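Wrist Camera Method Helps Robot Arms Pick Up Shiny Objects

23rd November

Researchers at the Pruitt Laboratory in Terkdale have published results from a training method meant to help robot arms handle glossy, curved objects, a long-standing weak spot for machines that depend on cameras.

The method, called Clotora, uses a single small camera mounted at the robot's wrist. It needs no depth sensor and no second camera over the table. The group reports that an arm trained this way got a secure hold on polished objects in 256 of 600 attempts under changing room light. The same arm, trained on the same objects without the new step, managed 48.

Both numbers are low by factory standards, and the paper says so. The test set was chosen to be hard. Every object in it was smooth, rounded and reflective, and none had a handle, a lip or a printed pattern the software could hold on to.

Shiny surfaces cause trouble for a simple reason. A highlight on a curved object is a reflection of a lamp or a window, and it slides across the surface when the camera moves. Software that tracks bright points from one image to the next tends to treat the highlight as part of the object. It then gets the shape wrong, and the fingers close too early or too far to one side.

Clotora deals with this in the training stage. As the arm approaches an object, it stops at 3 points and takes a picture at each. The system compares the pictures and learns which bright areas moved in a way that a mark on the surface could not. Those areas are given less weight when the arm plans its grip. The outline of the object and the edge of its shadow are given more.

The shadow turned out to matter more than the team had planned for. In an early version it was filtered out as noise. When it was put back in April, the arm became better at judging where a rounded side met the table, and most of the gain in the final results dates from that change.

Training was done on a plain, light-colored surface. The authors list this as a limit. On dark or patterned tabletops the shadow is harder to separate from the background, and the arm's results dropped close to those of the untrained version. Clear glass was left out of the study entirely.

Close range is another problem. In the last part of an approach, a large object can fill much of the wrist camera's view, and its lower part may fall outside the picture. The software then has to work from a partial curve. Clotora keeps the outline from the earlier stops in memory and fits the close view to it. If the two do not match, the arm backs off and starts the approach again. These restarts make the method slow, and the paper counts each one as a failed attempt.

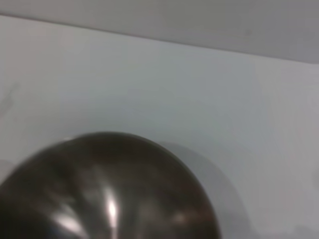

By the Langate Science Desk
Staff Report

A close view from the wrist camera shows what the software has to sort out. A narrow white streak is the brightest point on a dark, glossy dome, with a wider and softer highlight to its left. The streak is stronger than anything on the pale surface around it, where a soft shadow follows the curve to the right.

A common fix for such glare is to dust the object with powder or cover it with matte tape before scanning. That works in a measuring lab but is of little use in a kitchen or a sorting line, and the Pruitt group ruled it out from the start. Room lights were also left as they were, with window blinds opened and closed between runs so the arm could not get used to one pattern of reflections.

The laboratory plans to release its training pictures and the code for the stop points. The next round of tests will use wood-grain and dark tabletops, along with objects that are only partly reflective. The group is also working on a version that takes its pictures without stopping, which would cut the time needed for each grip.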